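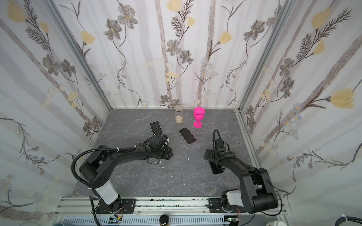 How many demonstrations does each team have to record before it may begin training?

Each team records 128 accepted demonstrations of its chosen task. Rejected attempts do not count toward the total, and demonstrations recorded by another team may not be substituted.

Course Handout 2: Recording Demonstrations on the Two-Arm Cell
Introduction to Robot Manipulation, Student Project Module
Instructor: Albertina Morais
Revised 26/08/2020

1. Purpose of the project

The student project makes up the larger part of the course grade. Each team selects one tabletop task, records demonstrations of it with the two-arm cell, trains a control policy on those recordings, and reports on the results. The task must require contact with at least one everyday object. Handling phones and handling drinkware are both approved subjects. Teams that wish to propose a different subject should submit one page of explanation to the instructor before booking any time on the cell.

Students sometimes assume that the training stage decides the quality of the final result. In past terms, the projects that did poorly were in most cases let down by their recordings: the operator changed methods halfway through, or the objects were always put down in the same spot. The present handout is therefore concerned almost entirely with recording. Training is covered in Handout 3.

2. Terms used in this course

Demonstration. One complete performance of the task by a human operator, from the rest position back to the rest position.

Episode. The stored record of one demonstration, including joint positions, gripper commands and camera video. In this course every demonstration produces exactly one episode.

Operator. The student controlling the arms. Only one student may act as operator during an episode.

Recorder. The student who starts and stops the recording, watches for faults and completes the log sheet.

Layout. The arrangement of all objects on the tabletop at the moment recording begins. Objects that play no part in the task are still part of the layout.

3. Booking and access

The cell is booked in blocks of 45 minutes through the Sobczak calendar. A team may hold no more than two future bookings at a time. Unused blocks should be released the day before so that other teams may take them.

Both the operator and the recorder must have passed the safety quiz. A student who has not passed may watch but may not enter the marked area. No one works on the cell alone.

4. Preparing the cell

4.1 Switch on the controller and wait for both arms to report ready in the Branico panel. Do not move either arm by hand after this point.

4.2 Check that each base is tight on its mounting plate. If a plate shifts under light hand pressure, stop and report it. Students do not retighten the plates.

4.3 Follow each cable with your eyes from the gripper to the base. The cable loops need enough slack for the arm to reach the far side of the table, but a loop that can fall between the gripper fingers will ruin an episode and may damage the connector.

4.4 Leave the wall covering as it is. The patterned walls were put up in July and are the same for every team this term. Do not tape notes, markers or paper to them. A policy trained on camera video may come to depend on anything that stays in view, and a note that is present for half of the episodes and missing for the other half is difficult to account for later.

4.5 Open a camera preview and confirm that the full tabletop is visible.

5. Layouts

Every team draws up a layout plan before its first booking. The plan states which objects are used, which of them the arms are expected to move, and how their positions vary between episodes.

Objects that are not to be moved are called distractors. They should differ clearly in shape from the target objects. For a team working with phones, a stemmed glass and a straight-sided jar are suitable distractors, and they also present a real hazard to the arms' path, which the operator must learn to avoid. Clear containers are permitted. Teams should be aware that transparent surfaces are often hard to locate from video, and the report should discuss any failures that may have come from this.

Phones deserve particular attention. A thin object lying flat on a hard surface gives the fingers very little to hold, and the operator will usually need to choose between sliding it to an edge, tipping it up, or steadying it with the second arm. Any of these is acceptable. What matters is that the team agrees on one approach, writes it in the plan, and uses it throughout. Mixing approaches is the most common reason for episodes being rejected at review.

Use only the phones supplied in the course kit. Personal phones are not to be placed on the table.

6. Recording procedure

6.1 The operator brings both arms to the rest position.

6.2 The recorder sets the layout according to the plan, steps back, and says "clear."

6.3 The recorder starts the episode in Animine and says "recording." The operator does not move before hearing this word.

6.4 The operator performs the task at a steady pace. If a grasp fails, one further try is allowed within the same episode. After a second failure the recorder stops the episode and marks it rejected.

6.5 Both arms return to rest. The recorder stops the episode and enters the result on the log sheet before the next layout is set.

Operator and recorder should trade places at least once in each block — tired operators make short, hurried movements that are easy to see in the data.

7. File names and storage

Episodes are stored on the Wadside server in the team's folder. The name consists of the team number, the layout number and the episode number, separated by underscores. Do not rename a file after it has been logged. Rejected episodes are kept and moved to the subfolder marked "rejected"; they will be needed for the discussion section of the report.

The practice set from last year contains 818 episodes and may be read by all teams. It may be used for testing the training scripts. It may not be added to a team's own recordings.

8. Stopping and faults

Either student may press the stop button at any time, and no explanation is required. After a stop, both students step back and the recorder notes the time. If an arm has touched a wall, a post or the other arm, the session ends and the instructor is informed by e-mail the same day. Teams do not lose marks for reporting a contact.

Small debris on the tabletop should be brushed away at the end of the block, with the controller switched off. Liquids are not used in any project.

9. To be submitted with the first progress report

The layout plan, with any later changes dated and initialed.
The completed log sheets, including rejected episodes.
One accepted episode chosen by the team, with a paragraph explaining why it is a good demonstration.
One rejected episode, with a paragraph explaining the fault.

Reading for the next meeting: Handout 3, sections 1 through 4. Teams should bring their draft layout plans to class.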